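How to put a print into a clear acrylic block frame

4/25/19
Shared 92 times - 2 comments

A thick acrylic frame has no mount to hide behind, so any dust or a crooked print will show. The job takes a quarter of an hour once you have done a couple. I use harbour pictures for most of mine and they suit the clear surround well.
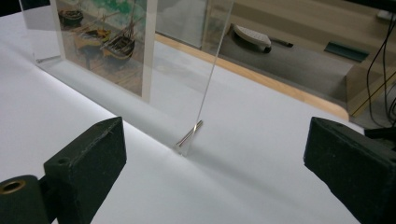 What you need

An acrylic block frame of the kind with a pin
A print on fairly stiff photo paper
Two microfibre cloths, one kept dry
Washing-up liquid and lukewarm water
A soft brush or a rubber air blower
A metal ruler, a sharp knife and a cutting mat
Cotton gloves, if you have them

Frames vary. The instructions below are for a two-part frame where the halves are held together by a thin metal pin. If yours closes with magnets, skip the parts about the pin and do the rest the same way.

1. Clear a table

Work on a hard, pale surface. A pale top lets you see dark fluff and grit before they get stuck behind the print. Wipe it down and let it dry fully. Don't use a tablecloth or a towel, as both shed fibres. Close the window if there is a breeze.

2. Take the frame apart

Stand the frame upright and hold it with one hand. Push the pin from one end with a matchstick or a cocktail stick until you can get hold of it, then draw it out straight. Never use pliers on it. They mark the metal and a bent pin will not go back in.

Put the pin down close to the frame where you can see it. They roll, and they are very hard to find on a grey floor. I bought a pack of spares from Brotar in January after losing two in one week.

3. Clean the acrylic

Mix a few drops of washing-up liquid into a bowl of lukewarm water. Wet one cloth, wring it out and wipe each face in straight lines, top to bottom. Dry with the second cloth. Don't use glass cleaner, methylated spirit or kitchen roll. The first two can leave the acrylic cloudy or crack it, and paper scratches it.

If the frame is new it will have a protective film on both sides. Peel this off slowly from one corner. Static pulls dust in as it comes away - leave the film on the outer faces until the print is in, and only peel the inner ones at this stage.

4. Trim the print

Decide how much clear margin you want. The print can fill the block or sit to one side with clear acrylic beyond it. I like it off-centre, but measure it properly or it looks like a mistake. Cut with the knife against the metal ruler, in several light strokes. Scissors leave a wavy edge, and against clear acrylic you will see it from across the room.

With boats, check the masts before you cut. It is easy to take the top off the rigging when squaring up a print. Line the horizon or the quayside up with the bottom edge first, then trim the sides.

5. Place the print

Lay the back half flat. Blow or brush the dust off it, then do the same to both sides of the print. Hold the print by its edges and lower it into place. Small movements can be made with the clean end of the cocktail stick.

Don't use glue or ordinary sticky tape. If the print slides, a tiny piece of clear photo corner at the bottom will hold it.

6. Close the frame

Lower the front half on, starting from the bottom edge. Look across the surface at a low angle for specks. If there are any, open it up and sort them out now. Then slide the pin back in, gently and straight. If it sticks, the halves are not lined up.

7. Stand it up

Thick acrylic picks up reflections from everything near it, so try it in a few spots before you settle. Facing a window is usually the worst place. Keep it out of direct sun, which will fade the print, and away from radiators.

Changing the picture later

Repeat steps 2 to 6. Store the old print flat between two sheets of plain paper.

Comments (2)

Kagiso Coetzee: Can you put two prints back to back in one of these?

Stuart Cheetham: Yes, if the paper is thin enough for the pin to go in without forcing. Cut both to the same size first.

Contact us - Copyright Elgate Framing Notes - Back to top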